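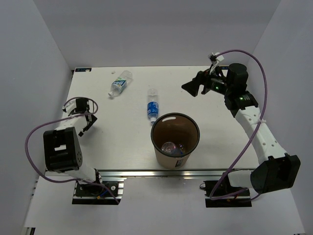

Vol. 8, No. 5

**Position vacant: Technical Editor, Standards and Procedures**

Levance publishes operating procedures, test methods and maintenance manuals for regional water utilities. The Technical Editor prepares these documents for release and keeps the controlled copies current. The position is full time and ongoing, with a six-month probationary period. It reports to the Publications Manager, Cecilia Kwofie.

## Duties

- Edit draft procedures for accuracy, order of steps and consistent use of terms.
- Check units, tolerances and cross-references against the source documents.
- Maintain the house glossary and the register of superseded editions.
- Send queries to authors in writing and record the replies.
- Prepare final files for print and for the online catalogue.

The current catalogue holds 221 titles. Manuals for pumping stations and sampling points are revised each year, and the March release carries the largest share of this work. Leave during the four weeks before that release must be arranged with the Publications Manager in advance.

## Requirements

Applicants must have a degree or diploma in a technical subject, or equivalent experience in a laboratory, workshop or treatment plant. At least five years of editing or technical writing is required. Applicants must be able to read engineering drawings and work with structured authoring software. Knowledge of colour-coding practice for pipework is an advantage. A driver's licence is needed for occasional site visits.

## Conditions

The position is based at the Kaijage office. Work from home is available two days per week after probation. Ordinary hours may start at any time between 7:30 am and 9:30 am. The successful applicant will be asked to supply proof of the right to work and the names of two referees.

## How to apply

Send a résumé, a cover letter and one edited sample to Hadi Farah, Recruitment. The sample should show tracked changes and must not exceed 600 words. Confidential material should be removed before it is sent. Applications without a sample will not be assessed.

Shortlisted applicants will complete a supervised editing test and an interview with Cecilia Kwofie and Dela Ametepe. Questions on the duties should be directed to Dela Ametepe, Senior Editor. Requests for adjustments to the test or interview should be made to Recruitment with the application.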